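Week nine of robot club and I finally have something worth writing about

So I promised my sister I would keep this blog going through the spring, and then I posted exactly once, in the snow, about a broken belt. Sorry! It's May now and a lot has happened in the basement lab, so get a drink and settle in.

Quick catch-up for anyone new. I'm in the evening robotics class at the Lilelport adult learning center. We meet at 6 p.m. and we're supposed to be out by 9, and I don't think we've been out by 9 a single time. The class turns into a club for the last part of the year and the whole group works toward one task for the Retis open day. Ours is clearing and sorting a breakfast table with two arms. My partner Oi-ling Chu picked it (she has three kids, so I think it was a personal matter) and the rest of us liked it right away.

The way it works is that we drive the arms by hand first, over and over, and record every run. Then the Cardoso training script chews on the recordings overnight and gives us back a policy that either does the job or does something very creative. Our target is 271 good runs before the open day. A good run means nothing dropped, nothing pushed off the table, and no stopping in the middle to argue. We've got 60. I know. I KNOW.

Part of the problem is me. I'm a nervous driver and I close the gripper way too early, so the fingers bump the thing I'm trying to pick up and it scoots away. Oi-ling is so much smoother than I am, and she does it while telling you about her weekend. She told me to breathe out when I squeeze, like threading a needle, and I laughed at her and then it helped, so now I owe her a coffee.

The other part was cables. We lost two whole evenings to a camera that kept dropping out after 16 minutes, nearly to the second. We swapped the port, we swapped the computer, we blamed the software update. It was a cable that got tugged whenever the arm reached for the far corner! A little more slack and a couple of zip ties and it's been fine ever since. If your camera dies at the same point every run, go look at what the arm is doing at that point before you reinstall everything like we did.

We also had a big debate over what to put on the table. The class before ours used foam blocks, which are easy to grab and very boring to watch. We went through everybody's kitchen instead, and I'm glad, even though it made the task a lot harder. Plates are the worst. They're flat and wide and the fingers want to slide right over the rim. For now we leave the plate where it is and let the arms work on everything else, and we'll try it for real once the numbers look better.

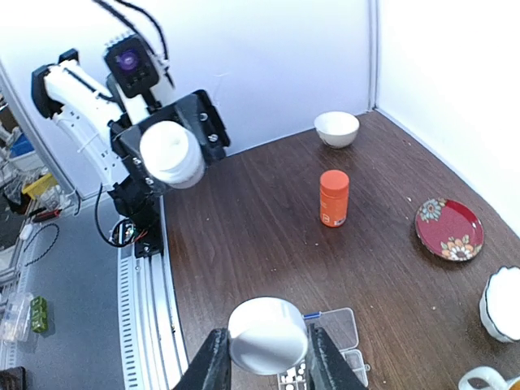

My favorite thing we've worked on lately is getting both arms to hold something at the same time. For weeks we'd only trusted one arm to do the grabbing, with the other one parked, and it felt like clapping with one hand. Two grips means two chances to mess up, and I had to learn to stop staring at my own side. The white container is the one I'd hand to a beginner, by the way, with a nice straight cylinder for the gripper to pinch. I have a soft spot for the orange bottle too, it's so easy to find against the dark tabletop, and I always end up steering around it like it's a traffic cone. And the red plate with the flowers makes the whole setup look like somebody's grandma is about to come in with toast, which I love.

Next up is the Daltotov scoring sheet, which gives us 5 tries in front of the judges and takes points off for every touch that isn't a grasp. Bumping counts. I asked twice. So I'm going to spend the next few evenings doing nothing but slow approaches, and Oi-ling is going to sit next to me and say "breathe" until one of us cracks.

If you're near Lilelport and you've been thinking about signing up for the fall class, do it! You don't need to know any programming to start, I sure didn't, and there's always a spare stool by the door. I'll post again when we pass 100 runs, or when I drop something loud, whichever happens first.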